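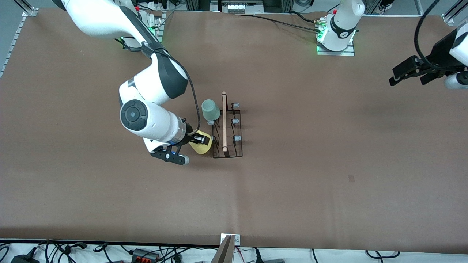

Ikum — planification et contrôle bimanuel, notes d'installation et d'usage

Salut ! Si vous êtes sur cette page, c'est sans doute que vous avez récupéré le dépôt et que vous voulez faire bouger deux bras en même temps sans qu'ils se rentrent dedans. C'est exactement pour ça que j'ai écrit Ikum. Le code a grossi un peu n'importe comment au début (pardon pour les noms de fichiers), mais depuis la réécriture du planificateur je m'en sers tous les jours et je commence à en être assez content.

Dernière mise à jour de ce fichier : 21/12/22

Ce qu'il y a dans le dépôt

ikum_core : la boucle de contrôle, les interfaces vers les bras et les pinces, la gestion des arrêts.
ikum_plan : le planificateur de trajectoires, avec la vérification de collision entre les deux bras.
vitell : la perception. Détection des objets posés sur la table, estimation de pose, suivi pendant la saisie. Vitell a son propre fichier de configuration et peut tourner seul.
imach : l'outil de relecture. On charge un enregistrement, on fait défiler, on voit côte à côte la consigne et la position mesurée.
taches/ : les descriptions de tâches en YAML. Celle que je fais tourner le plus en ce moment s'appelle egouttoir.yaml.

La tâche égouttoir

Le principe est tout bête : un égouttoir en fil noir vers le milieu de la table, un gobelet vert pâle à côté, un objet plat jaune pâle, et la pince du bras droit qui doit amener cet objet jusqu'aux fentes. Je l'ai choisie parce qu'elle met le doigt sur tout ce qui marchait mal chez moi : un objet mince à saisir par le bord, une structure en fil très fin que la perception a tendance à rater, et un voisin à ne pas renverser pendant que le poignet passe juste à côté.

Le fil fin, parlons-en. Sur du papier kraft, les ombres des tiges ressemblent beaucoup aux tiges elles-mêmes, et les premières versions de Vitell essayaient joyeusement d'insérer des choses dans une ombre. J'ai fini par ajouter un filtre (ombre_min_contraste dans vitell.yaml) qui compare la détection avec le modèle connu de l'égouttoir. Si vous changez d'égouttoir, il faut refaire ce modèle ! Le script est dans vitell/outils/modele_rack.py et il se lance sans argument.

Autre détail : la baguette en bois posée dans la longueur de l'égouttoir doit être déclarée comme obstacle, sinon le planificateur considère que tout le dessus du rack est libre. Dans egouttoir.yaml c'est l'entrée baguette, avec le champ obstacle à true.

Installation

1. Clonez le dépôt avec ses sous-modules. Sans eux, imach ne compile pas et le message d'erreur est franchement trompeur.
2. Créez un environnement Python propre et installez requirements.txt.
3. Compilez ikum_plan avec make plan. Comptez à peu près 6 minutes sur un portable ordinaire.
4. Copiez config/exemple.yaml vers config/local.yaml et mettez-y les adresses de vos deux contrôleurs.
5. Lancez ikum check. Les deux bras doivent répondre avant d'aller plus loin.

Pour démarrer la tâche ensuite : ikum run taches/egouttoir.yaml --lent. Gardez l'option --lent les premières fois, vraiment, et gardez aussi une main près de l'arrêt d'urgence.

Réglages auxquels je touche souvent

force_pince : la force de fermeture. Pour un objet mince tenu par le bord, je pars bas et je monte petit à petit.
marge_bras : la distance minimale entre les deux bras. Trop grande, le bras gauche reste bloqué dans son coin et le planificateur ne trouve plus rien. Trop petite... vous imaginez.
attente_gauche : la pose de repos du bras gauche quand seul le droit travaille. Je le laisse au-dessus de l'autre bout de la table, doigts vers le bas, pour qu'il soit vite disponible.
cable_coude : un volume de collision ajouté autour du coude pour tenir compte du câble qui fait une boucle à l'extérieur du bras. Je ne l'avais pas mis au départ et je l'ai regretté assez vite.
lissage : le filtre sur la consigne. La valeur par défaut est 2, au-delà de 6 le mouvement devient mou et le suivi prend du retard.

Calibration

La caméra est fixe, donc une seule calibration suffit tant que personne ne la bouscule. La commande est vitell calib, elle demande de présenter la mire à plusieurs endroits de la table et écrit le résultat dans config/calib.yaml. Pensez à lisser le papier avant. Les plis ne gênent pas la détection des objets, mais ils décalent un peu le plan de la table, et sur un objet aussi plat ça se sent tout de suite à la saisie.

Rogério Godoy a écrit une variante qui recale le plan automatiquement au démarrage. Elle est sur la branche plan-auto, je ne l'ai pas encore fusionnée — il reste un plantage au lancement quand un bras cache la moitié de la table.

Problèmes connus

Le suivi de Vitell perd parfois l'objet quand le poignet passe au-dessus. Il le retrouve en général, mais la pose estimée saute pendant 2 images et ça se voit dans la trajectoire.
Le gobelet vert pâle est mal segmenté sous une lumière très chaude. En novembre j'ai changé l'espace de couleur et c'est mieux, sans être parfait.
imach refuse les enregistrements faits avec l'ancien format. Le convertisseur s'appelle grewal (oui, c'est un nom de dossier, il est à la racine) et il traite un fichier à la fois.
Sous charge, la boucle de contrôle peut sauter un cycle. Fermez imach pendant l'exécution, il est gourmand.

Contribuer

Ouvrez un ticket avant une grosse modification, ça évite de travailler à deux sur la même chose. Pour un bug de trajectoire, joignez l'enregistrement et votre local.yaml (enlevez les adresses !). Les tests se lancent avec make test et tournent sans robot, il y a un simulateur minimal dans tests/sim. Les messages de commit en français ou en anglais, comme vous voulez.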